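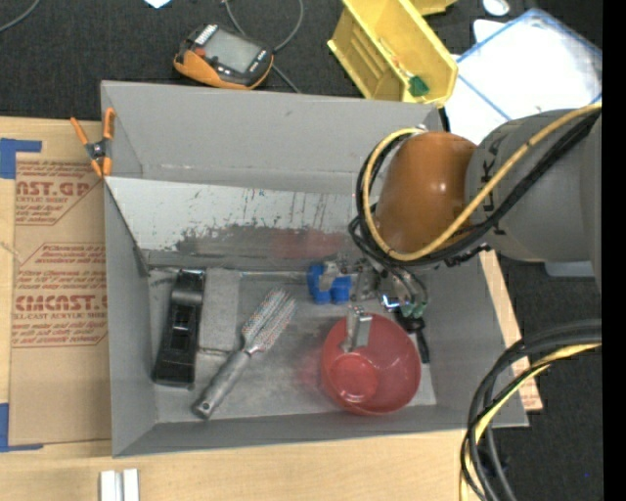

Figure 2. The gray bin on the worktable, with the hairbrush, the foam-like block and the red bowl.

For my project I wanted to know what kinds of household stuff are hardest to sort when everything ends up in one bin. I started in March with a pretty long list and cut it way down, because my first version took forever (and my desk at Grokcombe looked like a yard sale!).

The gray block gave me the most trouble. It's almost the same color as the bin floor, so in my photos I kept skipping right over it. The hairbrush was easier, even though it's gray too – the vented head and the ribbed handle give it away. I like the little hanging hole at the end of the handle, and I ended up using it as my marker for which way the brush was pointing.

The red bowl is see-through, so I put it in its own group, "clear or partly clear," after going back and forth for 2 days. I still think a second group just for round things would have been useful.

My full list has 128 entries in 6 groups. Next I want to redo the color column, since "gray" covers way too much.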